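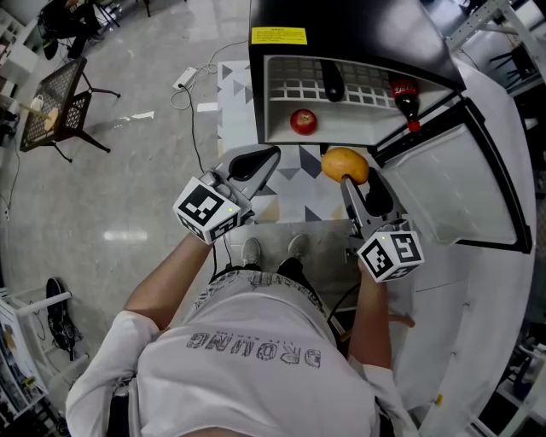
Un mango sujeto junto al frigorífico pequeño

Química orgánica II, apuntes de clase: ésteres y aromas de fruta

El otro día nos quedamos a medias con la esterificación de Fischer, así que retomo desde ahí. Recordad: ácido carboxílico más alcohol, catálisis ácida, calor y paciencia. El equilibrio no nos regala nada, y por eso ponemos exceso de alcohol o vamos retirando el agua con un Dean-Stark (¡repasad el montaje, que lo pregunto siempre en diciembre!).

Los ésteres pequeños son volátiles y huelen a fruta. El acetato de isoamilo recuerda al plátano, el butanoato de etilo a la piña... y en una fruta madura conviven muchísimos compuestos -- ésteres, terpenos, lactonas -- en proporciones que cambian con la variedad y con la maduración.
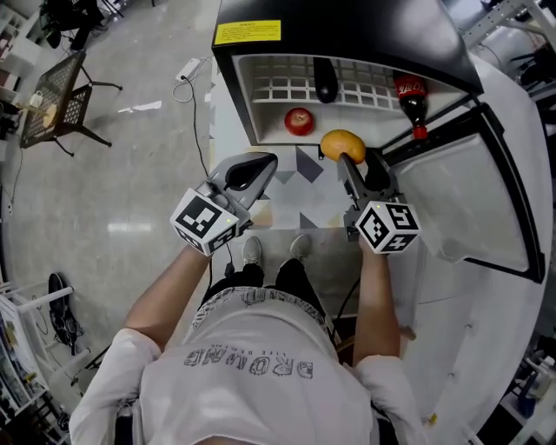

Frigorífico con la puerta abierta

Mecanismo, deprisa: protonación del carbonilo, ataque del alcohol, transferencia de protón, salida de agua y desprotonación. Cinco pasos, todos reversibles. Si me dibujáis una flecha saliendo de un H+, me enfado.

Para la práctica usaremos el guion Caron, apartado 9. Trabajáis en grupos de 2. El lavado con bicarbonato va poco a poco y abriendo la llave del embudo, que se forma CO2 y sube la presión. 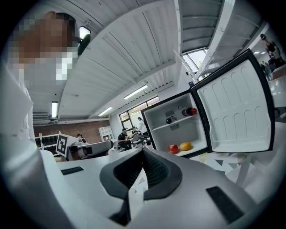
Dudano preguntaba en el foro si no sería más cómodo partir del cloruro de ácido y olvidarse del equilibrio. Pues sí, va más rápido y es prácticamente irreversible, pero hay que neutralizar el HCl (piridina o trietilamina) y trabajar en seco. Lo vemos en la hoja 13, con los anhídridos.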